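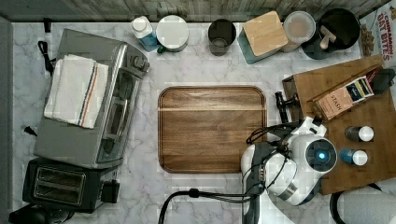

How often does the dark cutting board need oil? When the grain starts looking dull and chalky, which with our use works out to every 4 weeks.

Monday, November 9, 2020

Kitchen bench notes, Padham workshop. Spent the morning on boards again and I'm happy with where they're going! The dark one with the groove gets the middle of the counter from now on, because it's the one we all reach for (me included) and I was sick of moving it every time I wanted toast. The orange-brown one lives on the right with the Stash tea on it. I know, I know, a board is for cutting, but it makes such a nice tea station that I gave up arguing with myself.

Oil trial: I've been using the Plimuven stuff since April and still like it better than the Garrido, which smells great but stays tacky forever. Two thin coats, wipe, leave overnight standing on edge. Don't flood the groove! I did that last time and was digging gummy oil out with a toothpick for half of lunch. The Garrido tin is lot 2089 if anybody wants to compare with theirs.

Toaster oven: please take the striped towel off the top before you switch it on. I drape it there too, so I'm telling myself as much as anyone. Same goes for cereal, keep it over in the far right corner away from the heat.

Still to do: sand the light board on the underside, where I can feel a rough patch near one corner. Ask Grerkora whether they sell the finer pads singly, I only need 2. Also find a label for the tan stuff in the see-through tub, I had to sniff it again this morning.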